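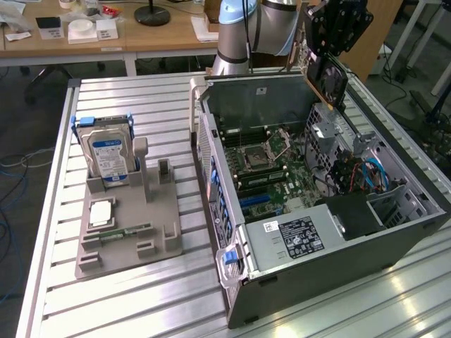

Changing Your Mind Out Loud

October 8, 2022

I changed my mind about something in June, and I did it in front of people, and I've been a little bit in love with the experience ever since.

The subject was small. For years I had told anyone who would listen that journaling was a waste of a good evening. I had a whole speech about it. I believed a person should live the day and then let it go, and that writing it all down was a way of chewing the same food twice. Then I went through a rough spring, a friend mailed me a notebook, and I filled 80 pages of it before I noticed I was enjoying myself. So at dinner at Zitico, with the same crowd who had sat through my speech more times than they deserved, I said it: I was wrong about this. I love it. I write every night.

I expected teasing, and I got some! But two people at that table started telling us about things they'd quietly reversed themselves on. One had come around to church, another had given up on the idea that she was bad with money. We stayed until they stacked the chairs. I drove home to Masberg feeling lighter than I had in weeks.

My opinion, then, and I hold it with real enthusiasm, is that most of us change our minds all the time and hide it, and that we would grow a good deal faster if we stopped hiding it.
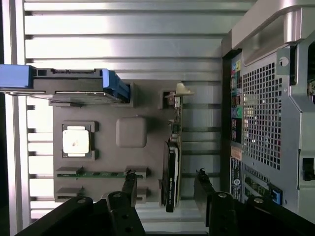
The quiet switch

You know how the quiet switch works. You argue for something, you lose the argument somewhere in the shower three weeks later, and from then on you talk as if you'd always held the new view. I've done this so often I could teach a class. It feels harmless, and it saves face.

What it costs you is the memory of having moved. I look back at my twenties and I honestly couldn't have told you, before the notebook, how many of my beliefs got swapped out along the way. I thought of myself as a steady person who was mostly right from the start. Reading my own pages cured me of that very quickly. On one page I'm certain I need to leave my job. Four pages later I'm certain I never could – same pen, same chair, same job. Both of those women were me and both of them were sure.

Seeing that made me kinder, and I hadn't expected it to. If I can be that certain on a rainy night and feel the reverse a few days on, maybe my brother-in-law's certainty at Thanksgiving is a passing thing too. Maybe I can leave him some room to move without making him pay for it at the door.

And we do make people pay. Somebody says "I've been thinking about what you said, and you had a point," and what do we answer? "I told you so." Or "finally." I have said "finally" to a person I love, and I saw the shutters come down. I'd like to have that one back. 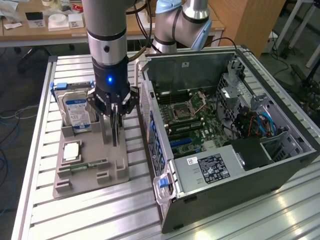 Held above the tray.

What it sounds like

It doesn't need to be a confession. The best version I know is short. "I used to think that, and now I don't." You can add the reason or leave it out. When my aunt moved to Droston at 60, after swearing she would be carried out of her old house, she told the whole family in one line on a postcard: Changed my mind, come see the porch. I have kept that postcard on my fridge through two apartments.

I do hear the objection. A person who changes her mind out loud every week starts to sound like she has no mind at all, and there are things I hope I never budge on. Promises are one. How you treat a waiter is another. I'm also suspicious of the kind of announcement that is mostly a bid for applause, and I've probably made a few of those myself (possibly including the one at dinner).
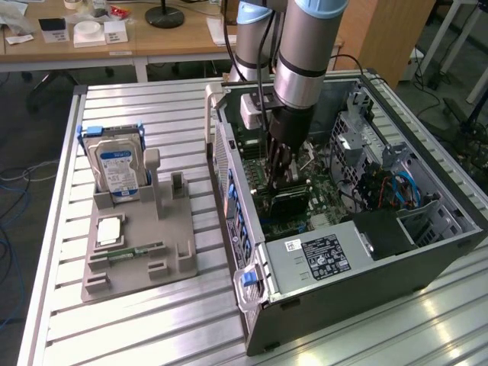

Still, I think the risk runs the other way for nearly everyone I know. We're so worried about looking flimsy that we defend opinions we stopped believing years ago. I kept giving that journaling speech for a good while after I'd begun to doubt it, purely out of habit. Think of the energy in that! I could have been learning the banjo.

So I've started a page at the back of the notebook with two columns, then and now. Cilantro is on there. So is my view of my father's second marriage, which took up most of a page and a good part of an evening. There are a couple of lines with the left side filled in and the right side blank, and I'm leaving them that way for the moment. I called him last night and read him the part about the marriage. He asked me to read it again, slower.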